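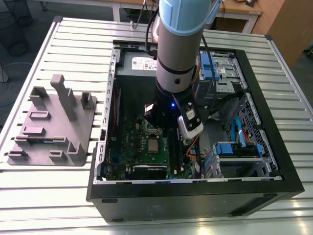 Inclusive Events and Workplace Sport
Handout 4: Planning a mixed-ability team event for employees

Read this before the seminar. Sections 1 to 4 will be covered in class. Section 5 is the case you will work on in groups, and section 6 has the assignment.

1. Terms used in this unit

Mixed-ability event. People with and without disabilities take part in the same event, at the same time, under one set of rules. A separate race held an hour earlier on the same course doesn't meet this definition, even if the T-shirts match.

Adaptation. A change to equipment, rules, course or schedule that lets a person take part. Adaptations can be general (a wider lane for everyone) or individual (a tether for one runner and guide).

Disclosure. An employee telling the employer about a disability. In most workplaces many employees with disabilities have not disclosed, and an event should never force them to. Your registration form is where this usually goes wrong.

Legacy. What is still different at the workplace some months after the event. We come back to this in section 4.

2. Choosing the activity

Companies tend to choose the activity first and think about access afterward. Last year's groups did the same thing in their first drafts, and most had to start over. Begin with the people and the site, then look at what activities fit.

Questions to settle before choosing:

Is the activity scored by individual or by team? Team scoring is easier to make fair, but check that the slowest member's time doesn't decide the result alone. If it does, you have put one person in a bad position in front of their coworkers.

Can roles within the team differ? Relays, orienteering, rowing in mixed crews and boccia all allow this to different degrees. A straight road run allows it less, though guides, push-assist chairs and shared legs help.

How long does a participant have to be on site? Fatigue is a barrier for many people with chronic conditions. A two-hour wait for a ten-minute leg will keep some employees away, and they won't tell you why.

What happens in bad weather? The backup plan has to be as accessible as the main plan. A gym up a flight of stairs is not a backup plan.

Note on team assignment. Do not sort people into teams by disability status. Let people register in pairs or small groups if they want to, and fill in the rest by department or at random. Someone who needs a particular partner, such as a regular guide, can ask for that in the free text field.

3. The registration form

We will look at three forms in class. For each one, mark the questions you would cut.

The form needs a name, a contact, an emergency contact, a shirt size if there is a shirt, and one open question about what the person needs in order to take part. The open question works best when it goes to all registrants and gives a few plain examples: a parking space near the start, a sign language interpreter, a quiet place to rest, a later start time, food without certain ingredients. It should say who will read the answer. "The event coordinator and the first aid lead" is a good answer. "HR" is a poor one, unless your class discussion convinces me otherwise.

Do not ask for a diagnosis. Do not ask for a percentage or category of disability. If a sponsor or partner wants to report how many employees with disabilities took part, use an anonymous survey after the event and accept that the number will be incomplete.

Close registration early enough to act on the answers. Interpreters in particular are booked weeks ahead. If the form closes three days before the event, the open question is only there for show.

4. Measuring what the event did

The usual measures are turnout, satisfaction and press coverage. All three are easy to collect. Turnout tells you about publicity and the length of the working day as much as anything. Satisfaction surveys after sports events are nearly always positive and nearly always filled in by the people who enjoyed themselves.

More useful, and harder to get:

Requests for workplace adjustments in the six months before and after. A rise can mean that employees feel safer asking. Read it together with how many were granted and how long each took.

Who came back. If there is a second event, look at how many first-year participants return, and ask the ones who don't.

Manager behavior. Estela Jara, who will be our guest in week 6, asks managers one question a few months afterward: what have you changed in how you run meetings? She keeps the answers word for word and does not turn them into scores. We'll read a selection.

Keep in mind the criticism that awareness events can simplify disability. A sighted employee who runs one leg in a blindfold learns what it is like to be blindfolded for ten minutes, and that is a poor guide to a blind coworker's daily life. Simulation exercises are not accepted as part of the assignment.

5. Case: the Husbridge Relay

Skolleo and Retamal are two employers that share an office park. In January they agree to hold a joint relay on the path around the Husbridge reservoir. Joaquín Benítez, operations manager at Skolleo, is the coordinator. Eulalia Fuentealba represents Retamal. A catering and events firm, Leltetti, handles the site.

The facts you have:

64 employees register, 46 of them from Skolleo.
Teams have four members. Each member covers one leg.
The course is 3 miles per team in total. Legs don't have to be equal.
The path is packed gravel with one paved section. There are 2 wooden footbridges, each with a raised lip at both ends.
The start area has parking. The changeover points do not.
Uriel Palma, a wheelchair user at Retamal, has asked whether he can choose his leg. Joaquín has replied that legs will be drawn at random "to keep it fair."
The form asked registrants to check a box marked "disabled / not disabled." Eleven people left it blank.
Leltetti has quoted for portable toilets at the start only.

Discuss in groups:

a. Rewrite Joaquín's reply to Uriel. Keep it under 100 words and do not thank him for being an inspiration.

b. What should be done with the answers to the checkbox question, now that they have been collected?

c. Retamal has far fewer registrants than Skolleo. Propose a way of forming teams that mixes the two employers without leaving a Retamal employee in a team of strangers who did not want that.

d. List the site changes you would ask Leltetti to price, in order of priority. Assume that the budget covers the first two.

6. Assignment

Write an event plan of four to six pages for an employer of your choice. It must include a site description based on a visit you made yourself, a registration form, a one-page briefing for team captains, and a plan for follow-up at three and six months. Attach your visit notes. Measurements of slopes, gates and door widths should be your own, not copied from a venue's website.

You may work in pairs. Pairs submit one plan and two separate visit notes.

Drafts go to Edmund Szewczyk by noon on the day before the week 8 seminar. He will return comments on the form and the follow-up plan only. Late drafts will not get comments but can still be submitted as final versions.

If you need this handout in large print or as an audio file, ask at the department office or write to either of us.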